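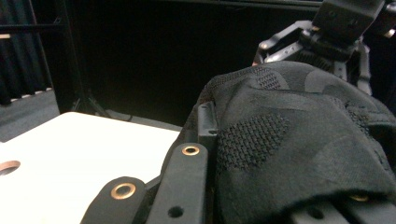
Do we transcribe the whole service or only the sermon?
Only the sermon, from the reading of the text to the closing prayer. Hymns and notices get a time stamp and one line each.

Monday, November 27, 2023
Sermon archive, workroom notes

Finished the second box of cassettes from the Bainbridge parish. More than 70 sermons are now catalogued, most of them from evening services. Labels are poor. Several give a Scripture reference and no preacher. Marjorie Whiteley recognized the voice on two of them and I have pencilled in her attribution, to be checked against the parish bulletins.

Tape with the Advent series on Isaiah has bad hiss on side B. Hanyu ran it again at the slower setting and the benediction is now audible. The middle of the sermon is still patchy. Left gaps marked in the transcript, no guessing at words.

Kimutai asked how to enter a guest preacher who spoke on political leaders and the duty of the church. Filed under the preacher first, then "Church and state" as the subject heading. Same heading for the Primik lectures when we get to them.
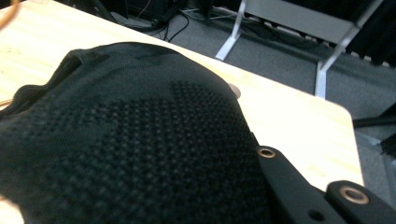 Dark green knit on the table.

Chiến has drafted the permission letter to families of preachers who have died. Phyllis Haslam wants the paragraph on online access moved to the top and the wording on copyright made shorter. Agreed.

Still to do:
Box 3, start with the funeral sermons
Order cassette sleeves
Ask the parish office for the missing bulletins before the December services begin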